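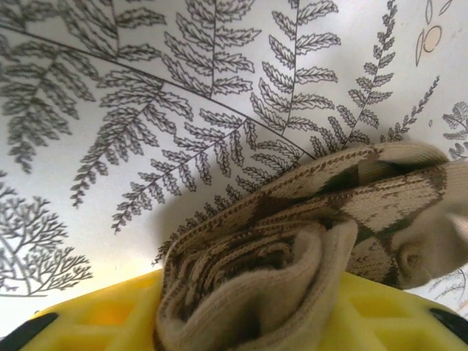
Paweena Thepsuriya told me in the parking lot that she'd gone home early last year because every machine was behind glass, and that I should go straight to the back hall this time and skip the lobby. I took her advice. The lobby had coffee and a slide show, and I can get both at work.

This was the open day at Drendari, out past the Plomcombe exit. They do it every December. You sign a sheet, they give you a sticker, and you can walk into most of the building until 4.

The back hall is where they work on soft goods, meaning anything made of cloth. The job I watched longest was socks. One pair at a time, already rolled up, with the two yellow fingers closing from either side. The pair I liked best was beige and brown with some dark green in it, an argyle sort of pattern, on a white printed surface with a big fern and other plants drawn on it. I have a pair a lot like that at home and I can't say I ever looked at how they were folded.

The man running the station said a box is easy and a sock is hard. A box stays the same shape when you squeeze it. A rolled pair gives, and if the fingers grab only the outer layer the whole thing can come undone on the way up. He said they want the grip low on the bundle, with some of the thick part between the fingers. There's a small camera down by the fingers so they get a close view of the last part of the reach.

I stayed for 30 minutes. In that time I saw two drops. One pair came unrolled and he just rolled it back up by hand and put it down again. I asked if he got tired of that. He said he had folded more socks since summer than in the rest of his life.

There was also a Stenus talk upstairs on warehouse software, which I left halfway through, and a table from Quintero giving out pens. Mine works fine.

A few practical things if you plan to go next year. Park on the side street, the lot fills up. Wear a sweater - the back hall is cold. Kids under 6 have to stay on the lobby side of the rope, and there isn't much for them there. The bathrooms are past the loading dock and the sign points the wrong way.

I found Paweena again near the exit and she had a pen too. She's going to send me the sign-up link for the spring one.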